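A revised recipe card standard for community and small commercial kitchens takes effect in March, replacing the loose format that most Zasdale member kitchens have used until now. The main change is that every ingredient in a bulk recipe must be listed by weight, including liquids, spices and leavening.

The standard was drafted by Trestberg, the test kitchen that maintains the Zasdale recipe file. The file holds 293 recipes at present. Of these, 191 have been converted to the new format and can be downloaded now. The rest stay available in the old layout and carry a note at the top saying they have not been retested.

Intan Lau, who edits the file, said volume measures caused the largest share of the errors reported by kitchens over the past year.

"A cup of grated cheddar can differ by a third depending on who grates it and how hard it gets pushed down," Lau said. "At four serves you can live with that. At eighty serves the sauce splits, and the cook rings us to ask what went wrong."

Weights are given in grams up to 2000 g and in kilograms beyond that. Salt, ground spice and baking powder are given to the nearest gram. Flour, sugar and dried pulses are given to the nearest 5 g in recipes for up to twenty serves and to the nearest 50 g in larger ones. Eggs are listed by shelled weight, with the number of large eggs in brackets.
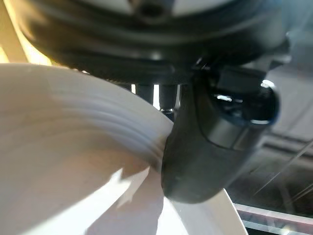 Yield is handled differently as well. Old cards gave a number of serves and left the portion size to the cook. New cards give the finished weight of the dish, the portion weight and the number of portions, in that order. Where a dish loses water in cooking, the card also gives the weight at the start, so the cook can put the pot on a platform scale and tell how far the reduction has to go. The card for red lentil soup, for example, calls for the pot to be weighed empty and the figure written in a box beside the method.

Oven settings are listed for fan-forced ovens first, with the conventional setting in brackets. Hold times are listed separately from cooking times. In the old layout the two were often run together, and some kitchens had been adding the hold time to the bake.

Scaling is the part of the standard most likely to need explanation. Ingredients are now sorted into two groups. Group A scales in direct proportion and covers most of the recipe. Group B does not, and includes chilli, cloves, bay leaf, gelatine, yeast and any alcohol added for flavour. Each Group B ingredient carries its own small table with amounts for ten, twenty, forty and eighty serves. Cooks working between those sizes are asked to use the lower figure and adjust by taste, except for gelatine and yeast, where the card gives a formula.

Binta Wike, who runs the kitchen at Rajput and tested 97 of the converted cards, said the split into groups had cleared up a long-running problem with curries and braises.

"We used to multiply everything and then spend half an hour fixing it with stock and cream," Wike said. "With the table I had two dishes out of the whole lot that needed correcting, and one of those was my own mistake with the cloves."

Wike was less pleased with the layout. The method and the ingredient list are on facing pages, and the print version has to be folded or pinned open. She has asked for a single-sheet version that can go in a plastic sleeve on the wall. Lau said a single sheet would be possible for recipes with up to fourteen ingredients, but the longer cards would need smaller type than most people can read from a bench. 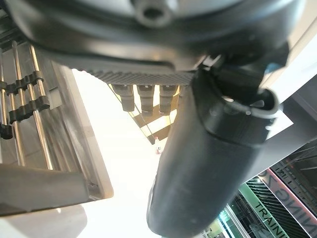 Allergen lines have moved from the foot of the card to a box under the title. The box lists allergens contained in the recipe as written and, on a second line, those that commonly arrive through a bought ingredient such as stock powder, curry paste or soy sauce. Cooks still have to check the label on the product they buy. A blank third line is left for substitutions made on the day, to be filled in by hand.

Kitchens that keep their recipes in Pevau can import the new cards directly. The import reads weights, yields and allergen boxes, but it does not yet read the Group B tables - those have to be typed in, or the ingredient locked so the program will not scale it. Anyone who imports a card and changes the number of serves without doing one or the other will get proportional amounts throughout. A fix is expected, though Trestberg has not given a month for it.

There is no change to the numbering of the file. A recipe keeps its old number with the letter W added for the weighed version, so that number 41, barley and mushroom bake, becomes 41W. Both versions will be kept until the whole file has been converted. Kitchens with printed binders can replace cards one at a time.

The next group to be converted is baking, starting with slices and loaf cakes. Trestberg is looking for kitchens with a deck oven to test the bread cards, as its own kitchen has only fan-forced ovens. Test kitchens need a scale that reads to 1 g and a second one that can take a full stockpot. They are asked to make each recipe twice, at two different sizes, and to send back the start weight, finished weight and cooking time along with any comments on the wording. Test forms are at the back of the recipe file, after the index.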